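Gretura Workplace Services
Vacancy: Common Room and Workspace Attendant (part-time)

Gretura manages shared offices and workrooms on behalf of tenant organizations. Applications are invited for the position of Common Room and Workspace Attendant at the Curmont building. The attendant will be responsible for the daily order of the shared floor, including tables, seating, shelving, glassware and small supplies. The position reports to the Site Manager, Imad Chamoun.

The post is offered for an initial period of one year, with the possibility of renewal. Work takes place on weekday mornings, beginning at 7:30 a.m., before most tenants arrive.

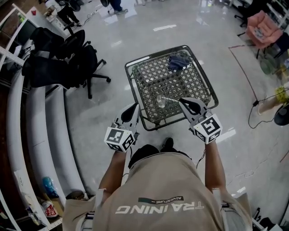
Principal duties

The attendant will clear and wipe all shared tables, including the small metal tables used for drinks. Cups and glasses left out are to be returned to the pantry, washed and put away. Cleaning cloths are collected at the end of each shift and placed in the laundry bin.

Office chairs are to be returned to their places along the side of the room, with walkways left open. Chairs with damaged casters or backs should be taken out of use and reported to the Site Manager the same day.

Bags, boxes and packaging found on shelves or ledges must be checked before removal. Items that may belong to a tenant are labeled and held in the property closet. Empty cartons are flattened and taken to the recycling point behind the loading entrance.

The attendant will also keep a written stock record of cups, cloths, bin liners and hand soap, and will submit the weekly supply order to Nour Boutros in the Gretura purchasing office by noon on Wednesday.

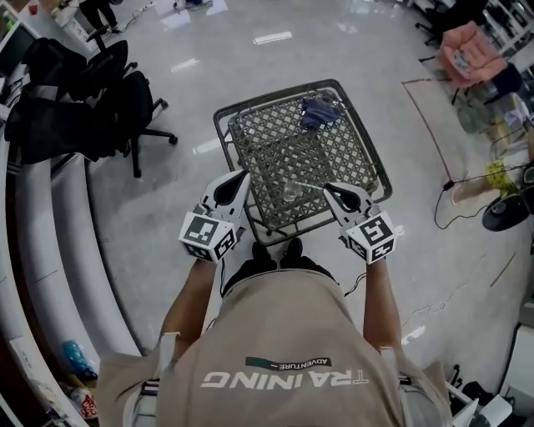 Care of furniture and surfaces

Tables with openwork metal tops require a soft brush followed by a damp cloth, and the floor beneath them is to be wiped at the same time. Abrasive pads may not be used on painted metal. Hard floors are dry-mopped daily. Machine polishing is carried out by an outside contractor, Yammine, and does not form part of this post.

Requirements

Applicants should have experience in cleaning, housekeeping, catering support or a similar field. They must be able to stand and walk for most of a shift and to move light furniture. Basic written English is needed for the stock record. Training in the safe use of cleaning products will be given during the first 2 weeks of employment.

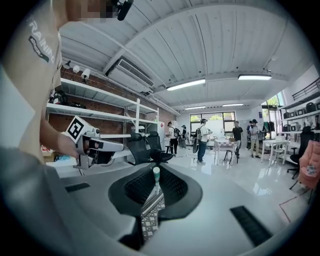
The shared floor covers about 1,329 square feet and is fitted out for desk work and small meetings. Shelf dusting is done weekly from a step stool, which Gretura provides. The white metal shelving stands against exposed brick, and applicants should expect to dust its several tiers as well as the cabinet just beyond it. Work on the ceiling lights and the air-conditioning unit is reserved for the maintenance staff under Fadi Karaki.

How to apply

A letter of application and the names of two references should be sent to Majdi Azar, Personnel Office, Gretura, or left in a sealed envelope at the Curmont front desk. Selected applicants will be invited to a short interview and a tour of the floor. The post will remain open until filled.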